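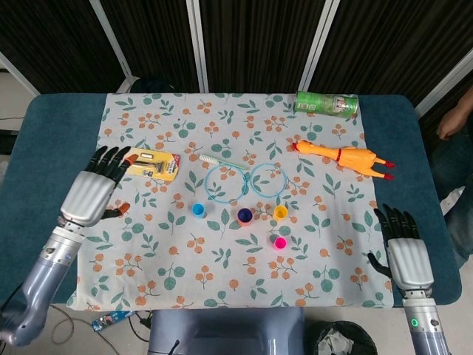

Chapter 10
Starting a New Club

Learning goals

After reading this chapter, you should be able to:
Explain the difference between a sponsoring club and a new club
List the steps between a first meeting and a charter
Read a simple attendance record and say what it shows
Describe two common reasons new clubs close early

Key terms

charter, charter member, sponsoring club, provisional club, district, quorum, dues, classification

The club in Wanton

Wanton is a river town with one high school, a grain elevator and a small hospital. For many years, people there who wanted to belong to a service club drove to Paredes, the county seat, and ate lunch with the club that met there. In winter the road was often closed. By the time Agustina Riquelme moved to Wanton to run the hospital pharmacy, only four of the town's residents were still making the drive.

Riquelme had belonged to a club before and knew the routine. In March she wrote to the Paredes club and asked if it would sponsor a new one. The Paredes members talked it over at two meetings. Some were in favor. Others pointed out that their own club would lose the four Wanton members along with the dues they paid. In the end they agreed, on the condition that Riquelme find enough people to fill a charter list before the fall.

She sent 160 letters. She did not use the phone book. She made the list from the business directory, the school staff list and the church bulletins, and she crossed off anyone who already held office in another group. The letter was one page long. It gave a place and a time, 7 in the morning, and said that breakfast would be served and that no one would be asked for money.

Twenty-six people came to the first breakfast. Nineteen came to the second. When the charter was signed, the list had 24 names on it, and five of those people had not been to either breakfast. They had been brought in later by friends.

Why this case is useful

The Wanton club is ordinary in most ways. It had a sponsor nearby, an organizer with some experience, and a town that was large enough to support it but not so large that people had a great many other choices. Most of the questions in this chapter come up in its first two years: who is asked to join, who does the asking, how much a member pays, and what the club does once it has been formed.

It also shows how much of the work comes before the charter. The charter itself is a short document. It names the club, the place where it meets and the first members, and it states that the club accepts the rules of the larger body. A club that has applied but has not yet been accepted is called a provisional club. It may hold meetings and choose officers, but in most organizations it has no vote at the district level.

Sponsors

A sponsoring club is an existing club that agrees to help a new one. The help may be light – a visit now and then, a copy of the bylaws – or it may include money and a member assigned to attend every meeting for a year. Paredes did the second. The club in Stender, formed in the same district a little later, had a sponsor in name only, and Section 10.3 compares the two.

Sponsors have mixed interests. A new club may draw members away from the old one, as happened in Paredes. It may also bring in people the old club would never have reached. In Wanton, most of the charter members had never belonged to a service club of any kind.

Dues and the first project

The Wanton members set dues at 120 dollars a year, with meals paid for separately. A lower figure was proposed and voted down. Their first project was a set of reading lamps and chairs for the hospital waiting room, picked mainly for the reason that it could be finished by summer.

Before you read on

Find out which service clubs meet in or near your own town. For one of them, write down the year it was chartered and the club that sponsored it, if there was one. Bring your notes to class. You will need them for the exercise at the end of Section 10.1.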